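Blue tape and good intentions

2019-05-06

The kitchen at the back of our house in Pesgate has been "nearly finished" since December. I say nearly because the old benchtop has gone, the new one is on order, and in between there is a sheet of board on trestles where I make toast and think about my choices.

Renovating, I had been led to believe, was a matter of colour. You picked one. Then a cheerful person in a paint-flecked jumper put it on the wall. What the glossy brochure from Flosano left out was the measuring, which goes on for months and is done mostly by you, on your knees, with a torch in your teeth.

Mark it out first

Every tradie who came through gave the same advice before handing over the quote. Tape it out. Live with the lines for a bit. Walk around the island bench before you own an island bench.

So I bought 6 rolls of painter's tape and discovered that I am a person who owns an opinion about painter's tape. The cheap stuff lets go overnight. The dear stuff takes the paint with it, and then you have a new job.

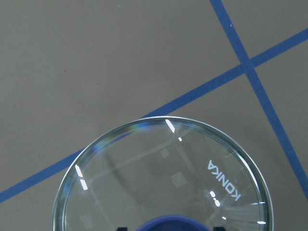 The trouble with straight lines

Our house doesn't have any. It was built by Ferraro, a firm long since wound up, whose carpenters seem to have regarded the right angle as a rumour from the city. The pantry wall drifts 10 millimetres between floor and ceiling. Tape a true square beside it and the whole room looks drunk.

The cabinetmaker from Hevine was kind about it. He called it character, then charged $500 for filler panels to hide the character. A second $500 went on re-cutting one of them after I'd read the tape measure from the wrong end.

My tape island, meanwhile, has been on the floor long enough that the dog goes around it. Visitors do too. I've started putting the shopping down inside the lines, and last week I caught myself wiping it over with a damp cloth after tea.

The benchtop is due in winter. They haven't said which one.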